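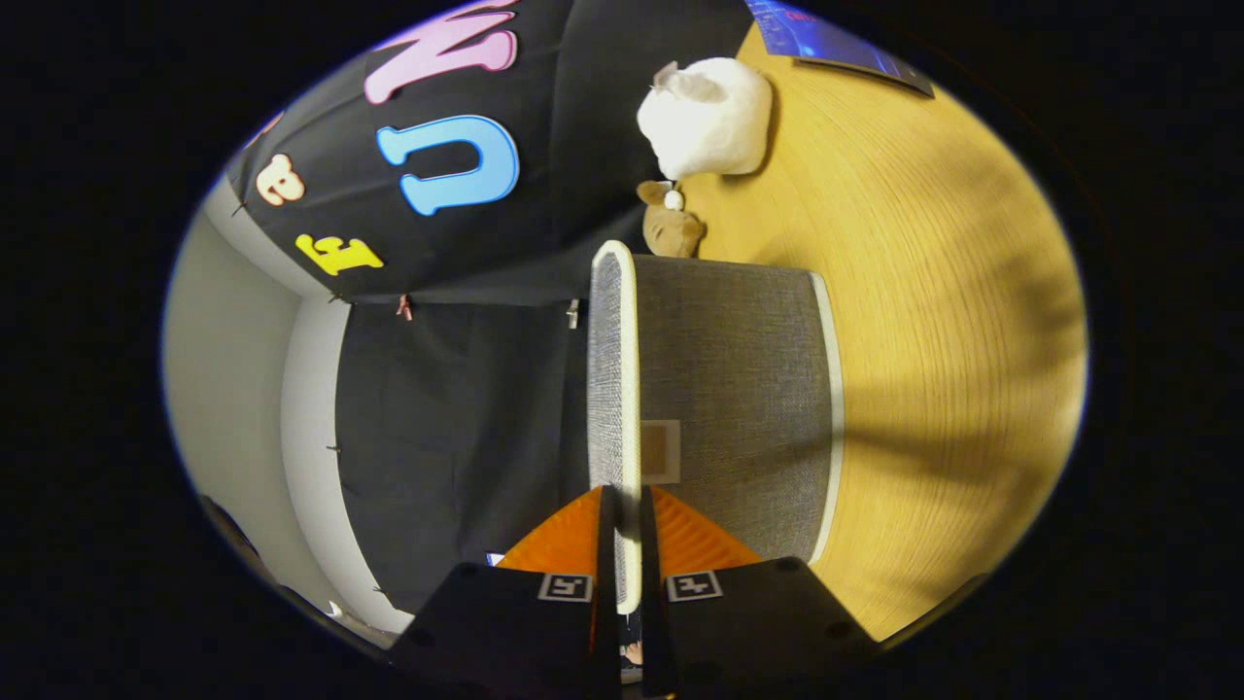 Skellutberg has released patch 1.4 for Drasine, its turn-based salvage game, and the update changes how the game handles saves, controller input and seating in local co-op. The last item is the one most players will notice. Up to now the game assigned controllers in the order they were switched on, so a player who sat down late could end up steering the wrong crew. The new lobby shows a row of seats, and each player claims one by holding a button. The seats are drawn as plain shell chairs, much like the gray upholstered one with the white rim at the top of this page, and they take on the crew color once claimed. If a controller loses power, its seat stays reserved for 40 seconds before it opens to another player.

Save files have been moved to a new format. The old format wrote the full map state at the end of every turn, which led to long pauses on late campaigns with more than 300 wrecks on the board. The game now writes only the changes since the last full save and makes a new full save when the player docks. Skellutberg says the end-of-turn pause on its own test campaign is down by 67 percent. Older saves are converted the first time they are loaded, and a copy of the original is kept in the same folder. Converted saves cannot be opened in version 1.3 or earlier.

Button mapping is now stored per profile. Stick dead zones can be set separately for left and right, and vibration can be turned off for menus while staying on during salvage runs. Keyboard players get a second binding slot for every action except pause.

The patch also fixes a fault in which tow cables attached to a sinking hull would not release, an error in the fuel readout after a crew swap, and a crash when the map was rotated during an enemy turn. Two known problems remain: text in the trade screen overlaps at the largest font size, and cloud saves can report a conflict after conversion. Players who see the conflict message are advised to keep the local file.

The download is free for all owners on PC. The console version, handled by the porting studio Claeys, is in testing and is planned for November. Online co-op between PC and console will be switched off until both versions match. Publisher Flultley has not changed the price of the game.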